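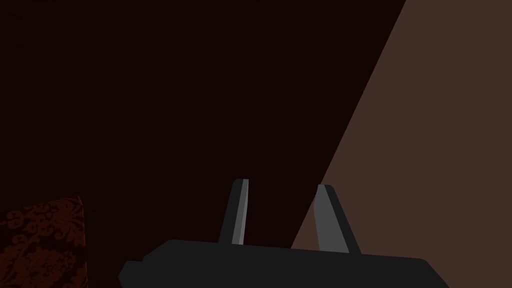
Minutes, sim and planning sync, March

I took notes again, so if you said something clever and it isn't in here, blame my typing. We started at 10:30 and ran long. The Blöndal folks were on the call for the first half and dropped off before the planner stuff.

Carried over from last time

The Grolline nightly build is fixed. It was the mesh cache, like we all thought, and it now clears itself before each run. The other leftover item was the license renewal, and I still haven't done it (sorry, sorry, it's on my list for tomorrow).

Bedroom scenes in Idgate

Most of the hour went here. We've been running the two-arm robot through the narrow bedroom layouts, and planning there is painfully slow compared to the kitchens. Base placement is the big one. If the base stops a little too close to the wall, the left arm has hardly any room and the planner burns its whole time budget trying elbow poses that were never going to work. I argued for checking arm clearance before we commit to a base pose. There was some grumbling that this doubles up on what the collision checker already does, and I get that, but it's a cheap check and we can throw it out later!

We agreed to try it on 1,000 seeds and compare planning time against the current branch. Same seeds on both sides this time, please. Last month's comparison was useless and I'm still a bit sore about it.

Drawer poses came up too. Idgate randomizes how far a drawer starts out, and the state estimator treats anything under the threshold as closed. So the task checker and the estimator can disagree about the very same drawer, and then you get an episode marked failed with a perfectly good plan in it. Decision: both read the joint value straight from one config entry. I'll write that up.
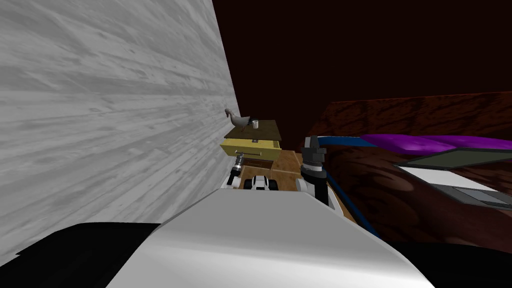
Perception

The segmentation model from Inavero is in and running, and it's a lot faster than our old one. It does get muddled by small stuff sitting close together on top of furniture. Cups merge with whatever is beside them, and then the grasp sampler proposes a grasp on the pair. We went back and forth on whether to retrain or just filter by object size. I wanted the filter, most people wanted to retrain, so we're retraining.

We also looked at what happens when materials get swapped between episodes. Changing the wood and the drawer colors is supposed to be harmless, but 11 of the scenes lost the nightstand label completely. 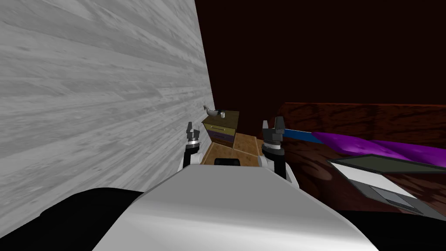

My guess is the label lookup still goes by material name somewhere in the loader, which would be a leftover from the very first importer. I'll dig through it. If it's anything bigger than that, I'll post in the channel before I start ripping things out.

To do

Clearance check on a branch, with the seeded comparison: planning
Drawer threshold config: me
Retraining set for the small object merges: perception
Loader and labels: me again, apparently
License renewal: yes, me

Next sync is at 2, and we're keeping it to four items.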